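Speaker notes: Free returns and what they cost the rest of us
Erkthorpe Traders' Evening, talk starts 7.15pm

Slide 1. Wait for the chairs to settle. Say who I am: I ran the returns desk at Grindier for longer than I care to admit, and I have never believed the word "free" on a label.

Slide 2. The claim. Every big clothes site says easy returns build loyalty. Ask the room who has seen proof. I asked two suppliers for theirs and got a brochure each. Pause here, let people grumble.

Slide 3. Our own figures from January. We sent out 3,113 orders and had 294 come back. Of those, 258 were fit to sell again at full price. That sounds fine until you add the postage both ways, the steaming, the new tags and the time spent arguing over a missing belt. Don't rush this one. Last time I skipped the belt and it was the bit people asked for.

Slide 4. Sizing tools. Ludon sold us a size finder that asks your height, weight and favourite fit. We had it on the site for a season. Returns on trousers barely moved. They said we hadn't given it long enough. They would say that, wouldn't they? To be fair to them, the complaints about jumpers did drop, though we had also changed jumper maker that spring, so I wouldn't hang anything on it.
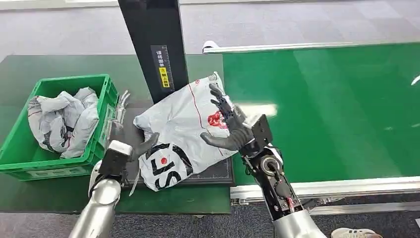
What happens to a dress that can't be sold again as new?
It goes to a clearance buyer by weight, and after that the shop has very little idea where it ends up.

Slide 5. Charging for returns. We tried a small fee. Angry emails for a fortnight, then quiet. The marketing people had warned of a collapse in sales. I'm still waiting for it. Caution: one shop's story. Somebody in Erkthorpe with cheaper stock may find the opposite.

Slide 6. The green claims. Somboon, our packing supplier, put a leaf on the box and called it kinder. Kinder than what? I wrote to ask and had a reply about values. Read out the second paragraph if time allows, otherwise move on.

Slide 7. What I would try first:
Measure the garment itself and print the numbers.
Show it on two people of different builds.
Stop sending three reminder emails about how easy it is to send things back.

Questions. If the one about supermarkets comes up again, say I don't know, I've never worked in one. Handouts are by the door, 83 copies, double-sided. Hall wants us out by 9.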